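Two Arms, One Small Table: our home build report
Seema Vishwakarma, with Omprakash Shakya and Rosalía Arrieta

We called the whole project Layug, after Rosalía's cat, and the name got onto the repo before anyone could stop it. It's a two-armed robot that is supposed to put dishes and fruit away, and most of it got built in my parents' garage in Rillau over the winter break, with the software half living inside a simulated room on Omprakash's desktop.
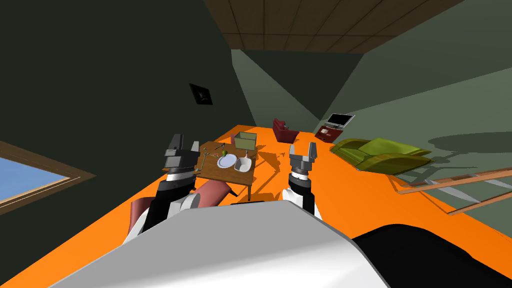

So the garage half first, as that's where the money went! Our budget was 400 dollars and we blew through three quarters of it on motors alone (300, if you don't want to do the math). The forearms came from a design Ravindra Rana had left over from his own project last year, and he let us copy the files as long as we wrote down every change we made. We made a lot of changes. The original wrist had a set screw that worked itself out whenever the arm shook, so we went to a clamp, and then the clamp was too fat for the printed sleeve, and then I reprinted the sleeve eight times (all 8 are still in a shoebox, and I'm weirdly fond of number five).

The simulator half started as a way to keep working when the garage was too cold for the glue to set. Omprakash had a living room model he'd been using for another class, with a TV, a sofa and armchair, all that, and we dropped a robot and a little square table into it. The floor is very orange. I asked if we could change it and he said he'd gotten used to it, so orange it stayed. On the table we put a plate, a bowl, a green fruit and an open box, which gave us enough to argue about for the rest of the project.

The task we picked was fruit into box. It sounds like nothing, and I was sure we'd have it done in an afternoon. The box sits at the far edge of the table, so the arm has to go out past the plate and then come down over the side of the box without clipping it. Our first planner just drew a straight line from the fruit to the middle of the box. You can guess how that went for the plate.

What fixed it was a waypoint, a spot in the air over the table that the gripper has to pass through before it's allowed to come down. I wanted to do something much fancier, and spent about a week on it, and Rosalía wrote the waypoint version in one evening while I was at my cousin's. Hers worked better. Mine is in a branch called seema-big-idea if anyone wants it.

Then we ran it in bulk. We let the simulator go overnight with the fruit starting in a different place every time, and got through 1626 runs before the log filled the disk and everything stopped. The misses came in two kinds. Either the fingers closed a bit early and nudged the fruit away, or the left arm was parked in the way when the right one wanted to swing over. The second kind we got rid of completely by giving the left arm a better resting pose. The first kind we only made rarer. I think the finger pads are too slippery in the physics settings, Omprakash thinks the camera position is off by a hair, and we haven't settled it.

Moving the code over to the real arm was humbling. Gravity is so much ruder in the garage! The shoulder sags a little when the arm is stretched all the way out, which the simulated one never did, and for two days we chased that as a software bug. Lalit Bansal, who was helping us with the wiring, finally put a ruler next to it and we all watched it droop. We added a correction for it and stiffened the bracket, and now the real right arm can pick up a lemon and drop it in a Bekow shoebox most of the time. The left arm is built but still not wired, so it mostly holds my safety glasses.

If we keep going in January I'd like to try the bowl next. It's shallow and has a small handle, and Rosalía wants to grab the handle while I'd go for the rim. Parts list and the wiring sketch are in the repo, and the sleeve files are labeled so you can skip one through seven.

Related projects
Ravindra's single arm, build notes
A cheap turntable for scanning parts
Wodley: a line follower that climbs ramps
Fixing stringy prints in a cold garage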